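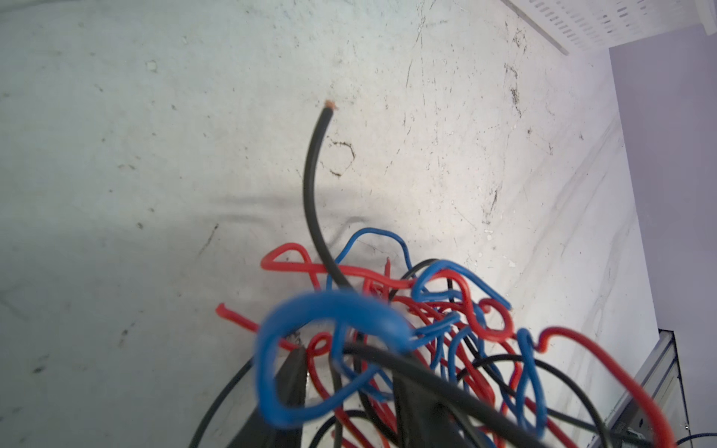

工单标题：Rerasstead 分部二楼，门铃自己响
提交渠道：内部报修网页
优先级：低（提交人选的是“紧急”，系统改的）
状态：已解决，观察期内

问题描述（提交人原文）

二楼东侧办公区的门铃会自己响。没有人按。白天响，午休也响，下班以后据说还响。开门出去看，走廊里什么都没有。已经换过一次电池，后来发现这个门铃不用电池。请尽快派人。

首次回复

您好，已收到。请补充以下信息：门铃型号、响铃时间、响铃时有没有其他设备在启动。另外请不要再拆主机外壳找电池仓了，里面有变压器。

提交人补充

型号贴纸被涂料盖住了，只看得见 Carkby 几个字母。响铃时间没有规律。其他设备有没有启动不清楚，我们这里所有设备一直都在启动。

处理记录一

远程看不出什么，门铃也没有联网，所以“远程看”指的是读了两遍工单。查了库存台账，二楼装的应该是 Carkby 有线门铃，一个按钮、一个变压器、一个响铃主机，原理跟三十年前的没区别：按钮把两根线碰到一起，铃就响。既然没人按，那就是别的什么东西把两根线碰到一起了，或者按钮卡住了，或者有感应电压。先请现场同事按顺序试：

1. 把按钮从墙上取下来，两根线都拆开，各自包好，等一天。
2. 如果还响，问题在线路或主机。
3. 如果不响，问题在按钮。

现场反馈

拆了。还响。

处理记录二

确认一下“拆了”是什么意思。

现场反馈

把按钮的塑料盖拆了。

处理记录三

请把线也拆开。

现场反馈

线拆开了，包好了。当天下午三点多又响了，响了两下。财务那边的同事说是三下。按钮现在放在我抽屉里，它应该是清白的。

处理记录四

按钮排除。改查线路。图纸要找物业，物业说图纸在承包商 Van Dusen 那里，Van Dusen 说竣工时已经移交物业。两边各发了一封邮件证明对方有图纸。最后从 2025 年 4 月的装修变更单里翻出来一页，能看出门铃线原本单独走一根管，装修时为了加会议室，改成和其他弱电线一起走吊顶。变更单上的理由是“美观”。吊顶里面的美观，我们没有意见。

同一根线槽里现在有门铃线、会议室的对讲线、两组门禁线，还有一根标着“备用”的线。备用什么，变更单没有写。

处理记录五（现场）

到场时间上午。带了万用表、找线器、绝缘胶带、接线端子和梯子。梯子是借的，楼里的梯子登记在会议室预订系统里，要提前约。

测量结果：
主机端断开外线，静置一上午，没有响。主机排除。
接回外线，按钮端保持开路，测两芯之间电阻，表上读数一直在跳，有时开路，有时几乎短路。
有人关东侧那扇防火门的时候，读数跳得最厉害。

让现场同事帮忙连续关门。关到第 7 次，铃响了。关到第 13 次，又响了。走廊里有人探头出来问是不是在找人。

结论：线路中间有一处绝缘破损，防火门一关，墙体和吊顶跟着震，两根芯线偶尔搭上。门铃其实一直在正常工作，只是按它的是一扇门。

处理记录六（现场）

打开吊顶检修口。线槽里的线没有按色标来，红的、蓝的、黑的各自混用。门铃用的是一红一黑，门禁也用了一红一黑，对讲也是。标签有，都写着“弱电”。

用找线器逐根确认，花了整个下午。提醒后面来的人：不要凭颜色判断，也不要凭标签判断，先断电，再量，再动手。我按颜色拔过一根，会议室的对讲当场就哑了，里面正在开会，据说会议因此提前结束，没有收到投诉。

破损点在防火门正上方，线从一个金属支架的边上绕过去，架子边没有套护圈，黑色那根的外皮已经磨穿，红色那根也快了。

处理方法：
剪掉破损段，两头各剥一小段，铜丝拧紧，不要剥太长，露出来的部分要能全部塞进端子里。
用端子接一段新线，红黑两处接头错开，别并排放。
支架边加护圈，线用扎带固定在线槽侧壁，离支架远一点。
给门铃线重新贴标签，写“门铃”。

接好以后复测，开路稳定，关门时读数不动。把按钮从抽屉里请出来装回墙上，按一下，响一下。

提交人追问

昨天没响。今天也没响。但是我们订的午饭到了，送餐的人说按了门铃没人应。是不是修过头了？

处理记录七

电话里问了现场，情况如下：送餐的人按的是隔壁 Valtley 那家的门铃。Valtley 的门铃没人应，因为那家上个月搬走了。建议在门上贴个箭头。箭头不在本工单范围内，如需箭头，请另提工单，分类选“标识标牌”。

提交人追问

好的。另外有同事反映，现在门铃真的响的时候，大家都不去开门了，已经习惯了。这个能处理吗？

处理记录八

不能。不过可以换一种铃声，主机侧面有个拨片，两档，一档是“叮咚”，一档是“叮”。目前在“叮咚”，拨到“叮”以后大家也许会重新抬头。拨之前请在办公区里说一声。

现场反馈

拨了。有三个人去开门。门外是修空调的，等了挺久。

备注

吊顶里那根“备用”线没有动。两头都量过，没有电压，一头在线槽里，另一头穿进西侧的墙，找线器跟到茶水间就没有信号了。已在变更单复印件上用铅笔标出位置。谁将来要动茶水间的墙，请先看这条。

其他两组门禁线经过同一个支架，外皮有压痕，还没破，这次顺手也加了护圈，扎带固定。建议下次保养时复查。

耗材：端子、护圈、扎带、绝缘胶带，均从车载备件里出，已登记。梯子已归还，比预订时间晚了半小时，占用了“小会议室 B”的时段，系统自动发了一封超时提醒，抄送全楼层。

2025年8月1日更新：观察期内无误响。提交人确认关闭。满意度评分四星，扣分原因填写为“最开始叫我别找电池”。

关闭后留言

同一位提交人：门铃没问题了，谢谢。不过那扇防火门最近关不严，可能是上次关太多次了。要重新提单吗？

回复：要。分类选“门窗”。优先级请选“低”。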